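Decha Paisan
2024-07-05
Print | E-mail

Right, I've been down a royal gossip rabbit hole since breakfast and you're all coming with me. Thread!

So you know how Victoria and Albert get sold as the great love match? When they first met as teenagers in 1836 she wrote nice things about him in her diary, but he kept nodding off at the parties. Poor lad couldn't do late nights at all.

Then he comes back in October 1839 and she's completely gone on him. Writes that he's beautiful. Five days later SHE proposes to HIM, because you couldn't very well propose to a reigning queen – imagine waiting for your moment and then remembering it isn't yours to have.

I got most of this from a fat old paperback I picked up at the book fair in Pacheco. It has 121 pages on the courtship alone and I've read every one of them, some of them twice. My sister says I need to get out more.
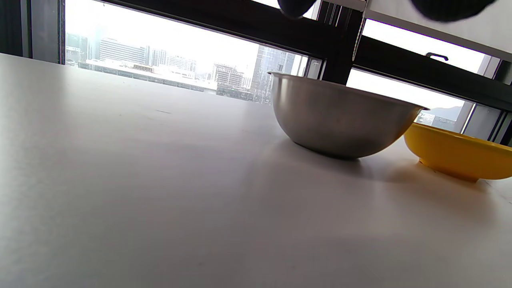

Bowls by the window.

Anyway, the wedding. February 1840, she wears white, and people still argue about how much she really started that fashion. She wasn't the first royal bride in white by a long way, but hers is the one everyone copied. The cake weighed up to 300 pounds depending on who you believe, and bits of it still turn up at auction.

The honeymoon was about three days at Windsor. He'd asked for longer and she wrote back telling him he was forgetting she was the Sovereign. Ouch. I read that bit out loud on the bus to Clevon and a woman across the aisle said "good for her".

And they did row, a lot. Doors, notes passed under them, the works. I like them much better for it than I do in the soppy telly version.

Next up is their eldest, Vicky, who got engaged at 14 (different times, I know, I know). There are 12 chapters on her and I'm only on chapter 2, so give me a week or so.

If anyone has a decent book on Princess Alice, shout. Mine fell in the bath.

Print | E-mail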